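3.2 Collecting the paper-handling examples

Most published work on flat, bendable items reports how many demonstrations were gathered and says little about what was in them. We think the count alone is a weak guide. The Gernside set holds 300 demonstrations of paper and card handling, and after going through all of them we would trust a good deal fewer.

Operators were asked to work at normal speed and were given no script beyond the name of the task. Koen Postma reviewed the recordings against a short checklist and set aside 119 in which the item filled so much of the view that its edges could not be followed. That is a large share, and we doubt other groups would find much less if they looked. 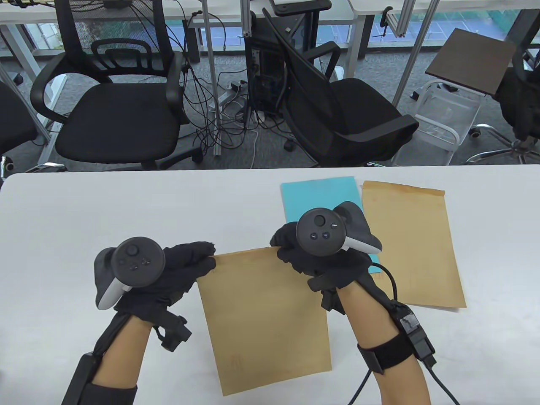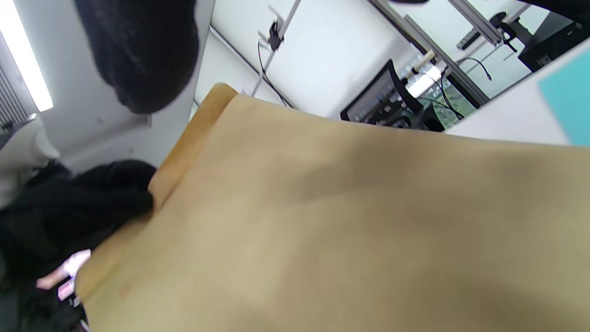

Figure 3. Two views from the collection work: a kraft envelope held in both hands (first) and a tan cardboard surface close to the gripper camera (second).

The usual answer is that a large enough model will sort good examples from bad by itself. Our results give little support for this. When the set-aside recordings were put back into training, the Plornero policy did worse on envelopes and no better on card – and the gap stayed in all 3 repeat runs. It may be that a longer training schedule would close it, but we have not seen that shown anywhere.

We also kept back 30 recordings for testing, chosen before the review began. This is a small number, and we would not lean on it to rank one method above another. The Grirkex baseline, which looks strong on its own test items, is treated with the same caution in Section 4.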